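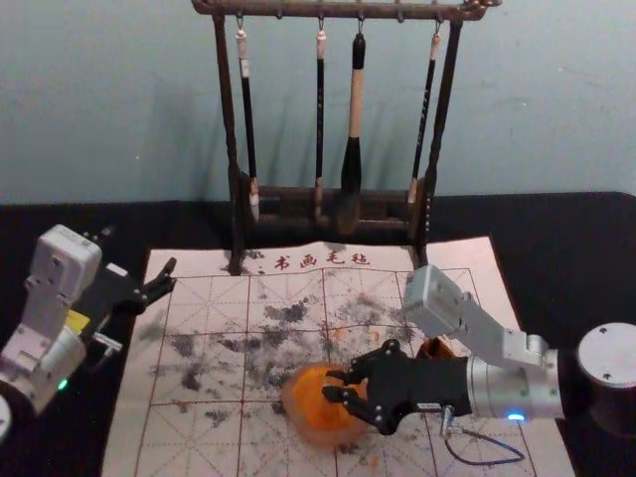
According to Octavio, under my March post, I'd feel better about blogging if I took up a 100 day challenge like everyone else. You draw or write or stitch something small each day, put it up with the hashtag, and by the end you've found your voice.

I'm not convinced. I signed up for the Olthorpe one in the spring and lasted 11 days. By day 3 I was choosing things to make by how fast they could be made, and by the end of the first week I was choosing them by how they'd look as a small square. The organisers were very proud of having 3857 people on the list. I'd like to know how many were still going at the finish, but that number never seems to get into the newsletter.

What bothers me more is the reading end of it. My feed in those months is full of posts that start 'Day 46, bit tired, here's a quick one'. Fine, but why am I being shown it? Gestano used to write one long post a season on her blog and I'd save it for a quiet evening. Then she joined in, and I must have skimmed forty of hers without remembering any of them.

Octavio Nina says the habit is the point. Perhaps it is, for him – he did finish. But a habit can be kept in a drawer. I still sketch most mornings, badly, and I've no plans to post any of it.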